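Bavex to take over rice drying and storage at Murklow

Grain handler Bavex will begin drying and storing rice at the Murklow elevator in July, under a lease signed with the site's owners this spring. The company will run the dryers, the flat storage building and the receiving pit. Milling stays with the existing operator at Cistby.

The lease covers 3000 tons of storage, all of it reserved for Hemmin, a long-grain white rice grown on the river land south of town. Hemmin has until now been trucked to Cistby straight from the field and dried there, in the same bins as other varieties. Growers have complained for several seasons about waiting time at the Cistby scale and about mixed lots.

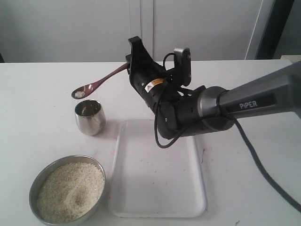

Milled white rice on a spoon.

Under the new arrangement, each load will be sampled at the pit, tested for moisture and assigned to a bin by moisture band. Loads above the upper band go through the dryer in several passes, with a rest period between passes so that moisture inside the kernel can even out. Drying in a single hot pass is faster but cracks more kernels, and cracked kernels break in the mill. Broken rice sells at a discount.

Chaminda Sultana, operations manager for Bavex, said the multi-pass method would be used on every wet load, including those that arrive late in the day. "The dryer sets the pace. If the pit is full, the pit closes until it is not," Sultana said.

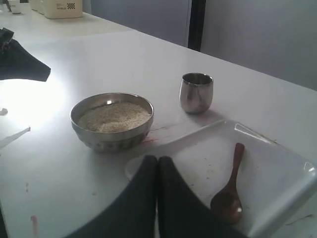
Philomena Hanrahan

The drying charge will be posted at the scale house before harvest. Bavex has set the broken-kernel allowance at 2 percent above the Cistby figure for the first season, while the dryers are being adjusted. After that the two sites will use the same allowance.

Samples will be split. One part is kept at the elevator in a sealed bag and the other is hulled, milled and graded. A grower who disputes a grade can ask for the sealed part to be tested at an outside lab. The grower pays for the test if the first grade stands, and Bavex pays if it does not.

The Murklow site has handled grain since 1788, when a water mill stood on the same bank. The present elevator was built for wheat, and its legs and spouts have been relined for rice, which has an abrasive hull and wears through bare steel quickly. The old wheat cleaner has been taken out. A new one with narrower slotted screens is in place but has not been run under load.

Truck access will be from the north gate only. The south gate opens onto a road with a weight limit and will be kept for staff vehicles.

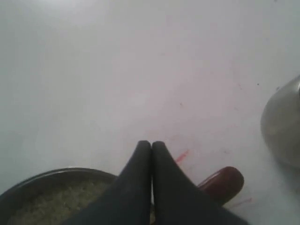
Can growers of other varieties use the Murklow elevator?

Only Hemmin will be accepted in the first season. Other varieties should go to Cistby as before.

Growers who want a delivery slot must register the field and its planted area with the scale house before the end of June. Registration carries a deposit of $500, credited against the drying charge. Loads without a slot will be taken when the pit is free.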